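2020-03-09

The consular assistance office in Osow has revised the way it registers citizens living abroad, and its head of section set out the changes in an interview at the office last week. The new register replaces paper cards that had been in use at the three missions in the region.

"We had a list that was accurate on the day a person signed it and less accurate every day after that," the head of section said. Under the revised procedure, residents are asked to confirm their address and telephone number every 18 months. Those who do not answer are written to once more and then moved to an inactive list.

The register holds 1,014 households. Most are in Osow and Eynon, with a smaller group in the Plulleneo district, where the nearest mission is a day's travel away. Asked whether residents there would be served as quickly as those in the capital, the head of section was cautious. "They will be contacted at the same time. I cannot promise that an officer will be with them at the same time. The roads in Plulleneo decide that."

A trial in December covered 100 households in Eynon. Messages went out by text and by telephone, and the office found that many of the numbers on file belonged to former employers or to landlords. "We learned more from the wrong numbers than from the right ones," the official said. The form now asks for a second contact outside the household.

Registration remains voluntary. The office does not share entries with tax or licensing authorities, and a resident may ask in writing to have an entry removed.
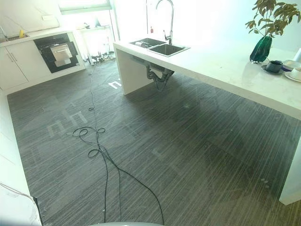
Residents in Eynon have asked for more than a telephone call, and one of them told the office that the form should be offered in the local language as well, for the sake of spouses who hold another nationality. The head of section said a translation was being prepared and would be sent to all three missions.

"Until it arrives, our counter staff will go through the form with anyone who comes in," the official said. Appointments in Osow can be made by telephone on weekday mornings.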